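Wundis arm — questions we get

Can I build one at home?
Yes. Ours was put together on a bench in the shared workshop at Treltau, and the printed parts took 88 hours.

What does it practise on?
Packaging, mostly. Paper bags and moulded pulp trays are cheap and easy to replace.

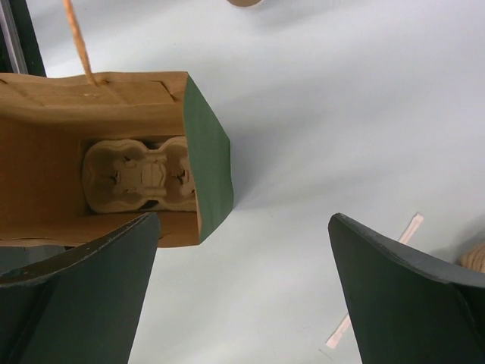
Thin paper gives way easily, so start with the grip force at 3 and go up one step at a time.

Do the fingers wear?
The top edges go first. Print a spare pair.

Where are the files?
On the Plirden page, under Downloads.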